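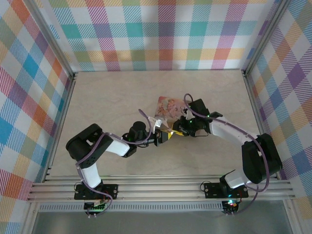
Damian Czerwiński
Technical author, Pliltari bench systems
Revised 23/01/2022

5. Teaching a two-arm task by remote control

This section covers recording a task on the Pliltari bench with both arms in use. It assumes the bench has been assembled and calibrated as in sections 2 to 4, and that the Retamal recording software is on the computer next to it. If you are only using one arm, go to section 6, which also covers leading an arm by hand.

The worked task is the picture card task. One gripper picks up a small card, the card is brought to the middle of the bench, and the grippers meet there. It is a fair first task. The card is light, it does no harm if it drops, and the operator can see when it is being held straight. The same steps apply to other small items.

5.1 Terms used

Bench arms: the two arms bolted to the rail at the front of the work surface. "Left" and "right" always mean as seen from the operator's seat.

Hand controllers: the pair of Pevon controllers the operator holds. Each one moves one bench arm.

Take: one recording, from pressing Start to pressing Stop.

Set: all the takes of one task that will be used for training.

5.2 Before you switch on

1. Clear the work surface of everything that is not part of the task. This includes tools, spare screws and tape.

2. Check that each mounting plate is tight on the rail. Hold the plate, not the arm, and try to twist it. If it moves, tighten the bolts and run the calibration in section 4 again before recording.

3. Follow the purple cable along each arm with your finger. It should lie in a loose loop at the wrist and run down past the base. It must not pass between two links or lie under the arm.

4. Look below the rail and check that nothing is touching the circuit boards. Do not stand cups or loose metal parts on the panel beneath them.

5. Make sure the vent strip in front of the surface is clear along its whole length.

CAUTION: Do not shorten the cable loops with ties to make the bench look tidier. A loop that seems too long with the arm folded may be only just long enough when the arm is stretched out towards the centre.

5.3 Wall covers

The bench can be used with plain or patterned covers on the left, back and right walls. Choose one and keep to it for the whole set. If you want the finished task to work with several covers, record a separate set for each one and join the sets in Retamal afterwards (section 9).

Pull the covers flat before fixing them. A fold that moves whenever an arm brushes past it will show up in every take. The right-hand arm can sit quite near its wall in some positions, so check that side again once the arms are powered.

Note: Strong checks and tartans are allowed. They do make it harder for the operator to judge the edge of a printed card on the screen. New operators at the Gernbridge workshop start with plain covers for this reason.

5.4 Powering the arms

1. Support each arm with one hand below the forearm. With two arms you will need a second person, or you can rest both arms on the foam blocks from the kit.

2. Switch on the bench supply. Lights will come on at the boards below the rail. The two boards need not show the same colours. A board with no light at all is a fault; switch off and see section 11.

3. Wait until both arms hold their own weight, then let go slowly.

4. Remove the foam blocks and put them away from the bench.

5. In Retamal, open Devices and check that both arms and both hand controllers are listed. If left and right are the wrong way round, use Swap Sides. Do not swap the cables.

WARNING: Keep hands, hair and lanyards out of the space between the arms whenever the supply is on. The grippers are small but the shoulder joints are strong enough to trap a finger against the work surface.

5.5 Matching the controllers to the arms

The bench arms will not follow the controllers until their positions agree.

1. Move each hand controller until its outline on the screen lies over the outline of the bench arm.

2. Open and close each gripper trigger fully, once.

3. Press Match. The outlines turn solid.

4. Move one controller a little to the left and back. Watch the bench arm, not the screen. Do the same with the other.

If an arm jumps when you press Match, let go of the triggers and press the red stop button. Go back to step 1. A small settling movement is normal.

Speed is set on the Devices page as a number from 1 to 200. Use 60 for the first few practice runs. Most operators settle on a higher figure later, but the figure must stay the same within a set.

5.6 Setting out the card

1. Place the card flat on the surface within reach of the arm that will pick it up. The light beige surface can hide the edge of a pale card, so check on the screen that you can see where the card ends.

2. If the task uses a clip or other small item as well, put that down now.

3. Fold both arms back to the rest position.

4. Decide how far the starting position is allowed to vary and write it in the task notes. For a first set, keep the card inside an area the size of a playing card box. Widen it once the first set has trained properly.

Do not mark the surface with tape or pen to show where things go. The marks will be recorded and the finished task may come to depend on them.

5.7 Practice runs

Do at least 8 practice runs before recording. None of these are kept.

1. Bring the picking arm down over the card with the gripper open. Stop above it.

2. Lower the gripper and close it on the lower edge of the card. Take hold of as little of the printed face as you can.

3. Lift straight up, then turn the wrist so that the card is upright.

4. Carry the card towards the centre. Bring the other arm in at the same time. Aim for both grippers to arrive together and at the same height.

5. Close the last part of the gap with one arm only. Choose which arm this will be and do it the same way every time.

6. Hold still at the meeting point for a slow count of two.

7. Move the arms apart and put everything down.

Step 5 is where most practice runs go wrong. If both arms are still moving when the jaws are close, the operator corrects with both hands and the grippers begin to chase one another. Stop both, back one of them off, and come in again.

Note: Watch the wrists as well as the jaws. The loop of cable at the wrist rises as the forearms come together and should stay clear of the other gripper.

5.8 Recording

1. In Retamal, choose New Set and type a name. Use the task and the cover type, for example "card centre tartan".

2. Set out the card as in 5.6.

3. Put both hands on the controllers, then press Start with the foot pedal.

4. Wait for the tone before you move.

5. Carry out the task as practised.

6. Return both arms to rest and press Stop.

7. Mark the take Keep, Discard or Mistake.

8. Reset the card and repeat.

Take a break when your hands feel tired, and do not record straight through a whole set. Our own first card set ran to 107 kept takes, recorded over several sittings by two operators. Fewer may be enough for a simple lift. If more than one person is recording, each should fill in their own name on the Set page.

5.9 Which takes to keep

Keep the take if the task was done in the order practised, even if it was slower than usual. Keep it too if the card was slightly crooked in the gripper and you straightened it in passing. Small corrections are useful.

Mark it Mistake if the card was dropped and you picked it up again within the same take. These are stored separately and can be added later.

Discard it if:

- a hand or sleeve came into view over the surface
- the arms touched anywhere other than at the grippers
- a gripper pressed hard on the surface
- you paused for a long time to think or to talk to someone
- the lighting in the room changed part way through

5.10 Checking the set

Play back a handful of takes from the start, middle and end of the set. Look for a slow drift in where the grippers meet. Operators tend to move the meeting point towards their stronger hand as they get tired. If the drift is more than the width of a gripper, record the late takes again.

Check also that the card can be seen upright in the camera view at the meeting point. If one gripper hides it from start to finish, turn the wrist a little further at step 3 of the practice run and record again.

When you are satisfied, press Close Set. A closed set cannot be added to, but it can be copied.

5.11 Switching off

1. Put down anything the grippers are holding.

2. Fold both arms to rest and slide the foam blocks under the forearms.

3. Let go of the controllers and press Release.

4. Switch off the bench supply.

5. Wipe the surface with a dry cloth. Do not spray cleaner near the rail.

Changed in this issue: step 5 of 5.7 rewritten. The speed setting in 5.5 replaces the Slow/Fast switch, which was taken out of Retamal in September.

Related sections
4. Calibrating both arms on the rail
6. One-arm tasks and leading an arm by hand
7. Changing gripper jaws
9. Joining and copying sets in Retamal
11. Faults and board lights
Pevon hand controllers: charging and care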